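4. Filling and closing the jars

Before you start this section, the sauce must be cooked as in section 3 and the Kemum filler must stand on a level table with both feet locked.

4.1 Wash the jars and lids in hot water with a little soap. Rinse them well.

4.2 Put the jars in the oven at a low heat until they are fully dry. Leave them inside until the sauce is ready, because cold glass can crack.

4.3 Fit the wide nozzle for sauces with pieces (pepper, olive, walnut). Fit the narrow nozzle for smooth creams.

Note: The nozzle turns to the left to open and to the right to close. Close it by hand only. Do not use pliers.

4.4 Pour the hot sauce into the hopper up to the lower line. The hopper takes up to 1000 ml.

Caution: The hopper wall becomes very hot. Hold it only by the two side handles.

4.5 Press the lever slowly until the sauce reaches the neck of the jar. Leave a finger of free space under the lid.

4.6 Wipe the rim of each jar with a clean cloth. If there is oil on the rim, the lid will not hold.

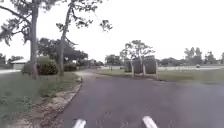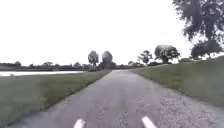 Asphalt path with grass on the left side

4.7 Close the lid until you feel it stop, then turn the jar upside down for a few minutes.

4.8 Turn the jar back and let it cool on a dry towel. Keep it away from an open window.

4.9 When the jar is cold, press the middle of the lid. If it moves up and down, put this jar in the fridge and eat the sauce within two days.

Note: For sauces with garlic in oil, please do not store the jars in the cupboard, even when the lid is firm. Keep them always in the fridge.

Cleaning after filling

Take the nozzle off while it is still warm and put it in soapy water. Dry the spring before you fit it again. The seal ring wears out with time, and you can order a new one from Predville with part number 3501.

Filling times for thick sauces were tested by Ladi Nnaji and Costel Nedelcu. Section 5 explains the labels.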